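Can it put the cups away yet?

Posted 12/13/19 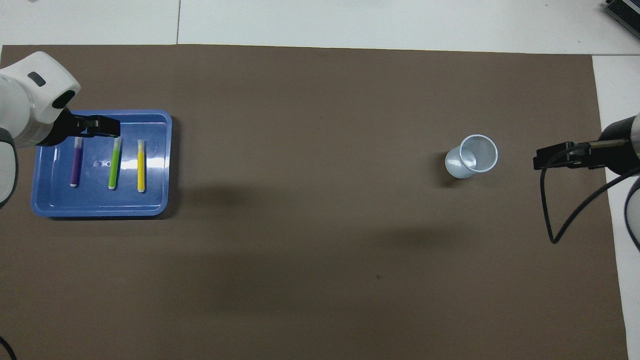 Okthorpe Makers and Menders, Robotics Evening Group

My sister asked me in October when she would be able to buy a machine that clears the table. I said I'd write something about it and then didn't, so this is for her.

The short answer is no, not one I'd trust with her plates. The longer answer is that some of the parts of the job are getting better, and they aren't always the parts people expect.

The job we have been thinking about in the group is a small one. Three test tubes lie in a blue tray, one purple, one green and one yellow, and there is a plastic cup a little way off on the mat. There are two arms with a gripper each. We want the tubes out of the tray and standing in the cup. If you gave this to a child of four they would do it and ask what was next.

I picked it because it is close to things people do all day without giving it a thought. Putting cutlery in the drainer is the same job. So is putting pens back in a pot, or brushes in a jar of water. On a shop floor you'd have someone loading parts from a tray into a holder, and at Bagheri, where I worked for a while on the packing side, that was most of a shift for two of us.

The first difficulty is that the tubes are lying down and the cup wants them upright. The arm has to pick the tube up and turn it as well. Where it takes hold matters a great deal. Hold it in the middle and the fingers are likely to meet the rim of the cup on the way in. Hold it too near the end and it swings.

The second is the tray. It has raised sides, so the gripper can't come in low and flat. It has to come down from above, and the tubes are narrow, and the floor of the tray is hard. A person feels the bottom with a fingertip and stops. Our grippers have no fingertips to speak of. They stop where they're told to stop.

The third is the cup itself. It's light and you can see through it, more or less, and cameras don't care for that. The rim can be hard to pick out, and shiny plastic throws back the lamp. A light cup also moves if you nudge it. You can use the second arm to steady it, and that's what I'd do with my own left hand, but then you have two machines working within a few inches of each other and each has to know where the other one is.

Kianoush Nazari thinks I make too much of this. His view is that we should use a heavy steel beaker with a wide mouth, get on with it and call the thing done. He's right that it would be easier. I don't think it would answer my sister's question, because her kitchen is full of light things with narrow mouths.

I did a tally over several evenings, with the tubes put down in a slightly different place each time. Out of 49 tries, 25 ended with the tube in the cup. I counted a try as failed if the cup went over, even if the tube had gone in first. That is almost a coin toss. A person would be bored long before they missed one.

Speed is the other thing. I can move all three tubes before the arm has got the first one clear of the tray. For a factory that runs all night it may not matter much. For clearing up after tea it does.

There was a leaflet going round from a firm called Trasolach about a home helper they call the Stuvulance. It says it will load a dishwasher. I have not seen one work and I don't know anyone who has, so I've nothing to say about it except that I'd want to bring my own dishes.

So, Leila, keep the rubber gloves. I would guess that fixed jobs with the same parts in the same places will go on moving to machines, as they have for years. Anything where the things turn up in a heap, and the heap is different every day, will take a good deal longer. I'm going to try a softer pad on the fingers after Christmas and see if the number goes up.

Search this blog Go

3 comments

petra_w
We had a pick and place line at my old job and it was brilliant until somebody changed the trays. Took two days to set up again.

Kianoush
I still say steel beaker.

Mo from the bike shed
Have you tried gripping closer to the cap? Might be less swing with the weight hanging underneath.

Contact | © Okthorpe Makers and Menders | Back to top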